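Lestano Supper Swap: Frequently Asked Questions

What is a supper swap?

It's dinner, shared! Every month a bunch of households in Coltbridge get together, everybody brings one big dish, and everybody goes home with boxes of everyone else's cooking. You cook one thing and end up eating five or six different suppers that week. I've been running the sign-up page for a while now and I still get excited when the lids come off.

Do I have to be a good cook?

Nope. If you can make a pot of chili or a tray of baked pasta, you're in. Some of our most popular dishes are very plain. There was a lentil and sausage stew last December that people still ask about, and it had five ingredients (one of them was water).

How much should I bring?

Enough for six portions, packed or ready to pack. If you're making soup or stew, plan on a big pot. Ground meat dishes go further than you'd think: 700 grams of beef with plenty of beans and a can of tomatoes will do it, and 800 gets you something really hearty. If you're cooking meatless, go heavier on the grains so the boxes feel full.

Where do we meet?

The long room behind the Skinner Street library, in through the side door. Doors open at 5:30 and swapping starts at 6. Please don't park in front of the bakery, they get deliveries in the evening and they've been very patient with us.

Can I bring something frozen?

Yes, and lots of people do. Label it with the date you cooked it. If it's already frozen solid, bring it in a cooler bag and take it straight to the cold table by the window.

What should I write on the label?

The name of the dish, every ingredient, the date, and how to reheat it. Please be fussy about the ingredients! "Spices" isn't enough, and neither is "stock." For oven dishes, give a temperature (200 Celsius if you have one of those ovens, 400 Fahrenheit for the rest of us) and a time.

What about allergies?

Tell us when you sign up and we'll put a colored dot by your name on the list. Dishes with nuts, shellfish or sesame go on their own table with their own serving spoons. We can't promise that any home kitchen is free of a particular food, so if your allergy is a serious one, please talk to us before your first swap.

Can I set my table at home with the good stuff?

Oh, please do. I feel strongly about this one! Swap food comes in plastic boxes, and it's so easy to stand at the counter and eat it out of them. Put it in a real dish. Put something under the dish, even if it's an old cloth mat. A deep blue one makes almost any food look better, and a dish with a bit of pattern to it is cheerful even before there's anything in it.

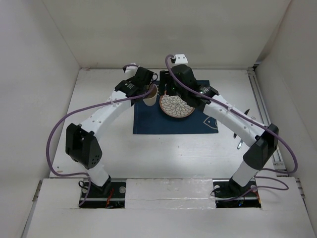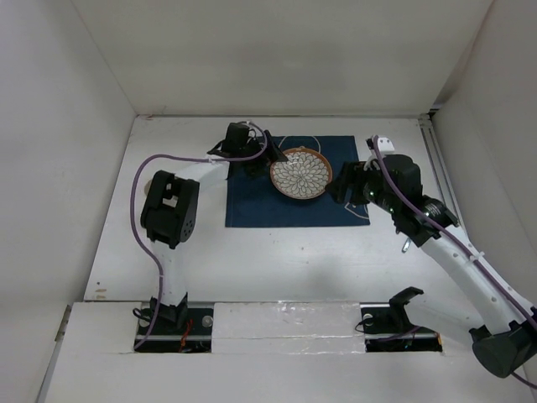

What if I can't make it one month?

Just take your name off the list by noon the day before. Things come up, and we can easily shuffle the portions around if we know in time. If you've already cooked, a neighbor is welcome to drop your food off and carry your share home.

Do you charge anything?

There's a jar by the door for the room. We suggest 50 cents a household, and that covers paper towels and dish soap too. If you forget your change, pay next time.

Can kids come?

Yes! They're great at handing out labels. The little ones usually end up under the coat rack with the crayons. Kids who want to cook can put in a dish of their own, and the same portion rule applies. We've had some very good muffins that way.

Which containers work best?

Anything with a lid that really closes. Square ones stack better in a tote bag. We keep a pile of spare takeout boxes, but it runs low in summer. Glass is fine if you don't mind waiting until the next swap to get it back, so put your name on the bottom with masking tape.

Is there a recipe collection?

There is, and it's growing like mad. It lives in a blue binder on the side table, and you're welcome to copy out anything you like. Look for the Vusoddale dumplings near the back. They take most of an afternoon and they're worth every minute. If you bring a new dish, please leave us the recipe, even a scribbled one.

How do I sign up?

Add your household to the sheet at the library desk, along with what you think you'll cook. You can change your mind about the dish right up to the day before, but check the sheet first so we don't end up with four lasagnas again.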